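Workshop notebook, 5 June 2024

Finish trials for the Bullora sideboard

Good long day at the bench, and I want to get it all down before I forget which pot was which. Jozef Vanhove came by after lunch with the second tin of Erby soap flakes (thank you, Jozef!) and stayed far longer than he meant to, so a lot of what follows is really the two of us talking.

The customer wants the wood kept as pale as we can manage, and she has seen what our usual oil does – that warm honey color which is lovely on a table but wrong for her room. So I mixed soap at 40 grams to the liter, let it stand until it went cloudy and thick, and put it on with a folded cotton rag. Two coats, with a light rub at 200 grit between them. Next to it I did a strip of the Zando white oil, thinned a little, and I must say it is easier to put on evenly, though the smell hung around until I opened the big door.

Jozef is firmly for the soap. I go back and forth. It feels so nice under the hand, but somebody has to keep it up, and I remember the bench we sent to Van Hecke last August coming back with coffee rings all over it.

What pleases me most in this wood is the figure, those long arches nested one inside the other with the fine straight lines running past them, and whatever we choose must not muddy that.

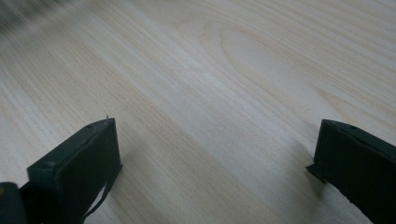

Left to do

Leave both strips alone overnight, then the water drop and red wine tests.

Order more 200 grit, we are down to the last few sheets.

Ask the customer how she feels about soaping her own furniture twice a year – kindly, and before I quote.

Door blanks are to finish at 164 mm wide. I had written it on the wall and then painted the wall, so it goes in here now.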